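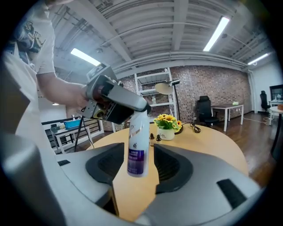
Outgoing Imprint Inspection - Travel Mugs and Tote Bags
Skamow Promotional Goods, finishing room
Order: Drummond Dental Group, patient welcome gifts
Inspected by: Marjorie Ackroyd
Date: 25 Mar 2023

Marks used: OK, FIX, HOLD. "Sort of OK" was retired in October and should stop appearing on these sheets.

Part A. Paperwork

1. Signed art proof in the folder - OK
Comment: Signed by the customer, dated, and stained with coffee by a party who is still at large.

2. Proof matches the purchase order - FIX
Comment: The order says "Drummond Dental Group." The proof says "Drummond Dental." The customer confirmed by phone that either will do. Please get that in an email. I have heard "either will do" before, usually a week ahead of a refund.

3. Quantity on the order matches the packing list - OK
Comment: 39 cartons on both. I was ready to be disappointed and had to put it away for later.

4. Country of origin sticker present on each mug - OK

Part B. Mugs (Tramau tumbler, navy, one-color imprint)

5. Logo position within tolerance - OK
Comment: Checked with the card template. If you can't find the card template, it is inside the drawer labeled Card Template. It was moved there after a long vacation behind the radiator.

6. Tape test on imprint, 3 mugs from each sampled carton - OK
Comment: No lift. Press the tape down firmly, wait, pull slowly. One of the sheets from the last order noted that the tape was "ripped off like a bandage," and I'd like us to leave that method to the pediatric trade.

7. Ink color against the approved swatch - FIX
Comment: The white is fine in cartons from the first run. In the second run it leans toward cream. A dentist is going to notice when his teeth logo is cream. Reprint the cream ones. Keep a few as samples for the coffee shop account, who asked for cream and got white.

8. Lids seat fully and release without tools - OK
Comment: Stiff, but they come off. Mine needed a second try and some language.

9. Fill with water, lid closed, laid on its side - OK
Comment: Sampled mugs stayed dry on the outside. The lid is sold as spill resistant. Sales, please take "leakproof" off the quote sheet, which I have now asked for on three separate sheets, this being the third.

10. Inside free of dust, ink flecks and packing crumbs - FIX
Comment: Paper crumbs from the divider inserts. Harmless, ugly. Blow out and wipe before bagging.
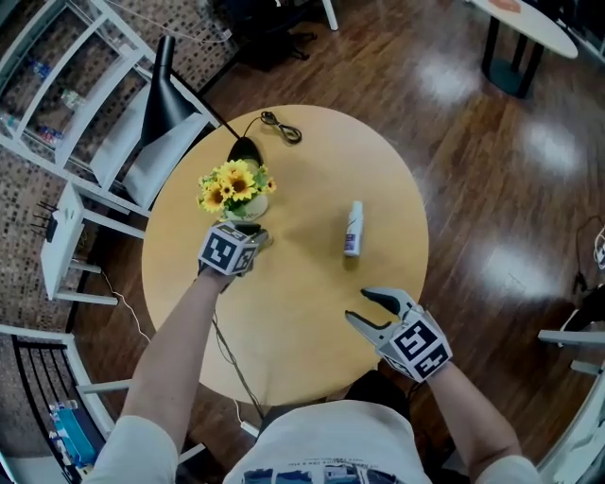

Round table with sunflowers and spray bottle.

Part C. Tote bags (Celura natural cotton, two-color imprint)

11. Handles hold the test weight - OK
Comment: Use the sandbag. The test weight is not whatever happens to be heavy and nearby.

12. Loose threads trimmed - FIX
Comment: Mostly at the bottom corners. Trim, don't pull. Pulling takes you on a tour of the whole seam.

13. Imprint fully cured - OK
Comment: Rubbed with a white cloth, no transfer.

14. Both colors in register - HOLD
Comment: The green outline has wandered off the tooth on some of the bags, so that the tooth seems to be leaving its own body. I've set those aside on the lower shelf. Tramau mugs can ship without the totes if the customer agrees, but ask first.

15. Bags folded with logo facing up - OK

Part D. Packing and the room itself

16. Cartons under the lift limit - OK
Comment: Mixed cartons are close. Don't add "just the catalogs." The catalogs are the heaviest thing we make.

17. Carton labels straight and readable - OK
Comment: Readable. I'm letting straight go.

18. Aisle to the back exit clear - FIX
Comment: 65 flattened boxes leaning in a stack beside the door, with ambitions. Move to the baler before anything else on this sheet gets done. I mean this one.

19. Heat press guard in place and off switch reachable - OK
Comment: Guard fitted. The switch had a jacket hanging on it when I arrived and doesn't now. The jacket is on the hook, where a jacket could have been all along.

20. Extinguisher tag current - OK

Result: HOLD for totes. Mugs may be released once items 7 and 10 are signed off.

Recheck: 100 percent of the reprinted mugs, please, no sampling. Totes to be looked at again after the screens are reset. Leave the folder on my desk, closed, with the proof on top and no beverages.

M. Ackroyd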